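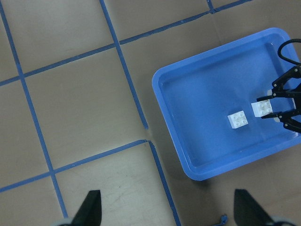

Car won't rotate in slow corners, fine everywhere else?? Club formula car, 500 kg with me in it, we run the short layout at Pitunville mostly and then Toledo in September. Fast stuff is good, really good even. Anything second gear it just pushes and pushes until I lift, then the rear wakes up all at once and I'm catching it. I set it up on the shop floor and I put the wheels down on the same spots every time so I don't think it's me measuring wrong. Front toe is a hair out, rear toe in a bit. Went softer on the front bar already, full soft now. Helped maybe a tenth, then the fronts went off after 6 laps or so like before. Dampers are Skallik two-ways, rebuilt over winter. Diff is the plate type that came with the car, no idea on ramps. Next test is Friday and I only get the morning, so what would you change first? Don't want to spend money before that if I can help it.

**Answer 1** (accepted)

It's the diff. Or it's mostly the diff.

Fast corners good and slow corners bad means your aero and basic balance are okay, so leave the springs alone for now. Push on a closed or light throttle and then a snap when you lift is a plate diff with too much preload, or steep locking on the coast side. Both rear tires want to turn at the same speed, car wants to go straight. You're full soft on the bar and it barely moved, that's another hint.

Check preload first, costs nothing but an evening:

- one rear wheel on the ground, other one up, box in neutral
- torque wrench on the hub nut of the wheel in the air, turn it slow
- read it while it's moving, not the number where it breaks loose

I've seen these come out of a rebuild way too tight. Mine read 76 lb-ft when I got it and it drove exactly how you describe. Took it down to less than half of that and the thing turned in like a different car. Yours will want its own number, ask whoever built it what it left the bench at.

If preload is sane then open it up and look at the ramps. Usually stamped on the ring, sometimes you need a flashlight and patience. And write down the plate order before you take anyhting out. Order changes how it locks and you will not remember.

For Friday: do preload, put the front bar back up one step from full soft, go run. One change per session if you can stand it. Come back with tire temps, inside middle outside, all four.

**Answer 2**

More front camber and drop the front pressures 2 psi. Always works.

**Answer 3**

Agree w/ the first answer on the diff but I'd look at the dampers too. You said rebuilt over winter, did the problem start after that? You don't say. If front rebound got built stiffer than it was, the nose can't stay down long enough in the slow stuff and you get the push on entry. Count clicks from full closed and compare with last year's sheet, if you have a sheet. A buddy's pair came back with left and right swapped on the valving, took us all season to find it.

Also what springs. I was on 175s up front at Lukthorpe on a car some heavier than yours and it was too much for the hairpin, loved it in the long right. Not saying change them before Friday. Just put it in the post so people can help.

Answer 2, camber doesn't fix a locked diff.

**Comment from asker**

Thanks, going to do the preload thing tomorrow night. Problem was there last year but worse since the rebuild now that I think about it, so could be both. Springs I'd have to go look, paint is gone off them. Will check clicks and post temps after the test if it doesn't rain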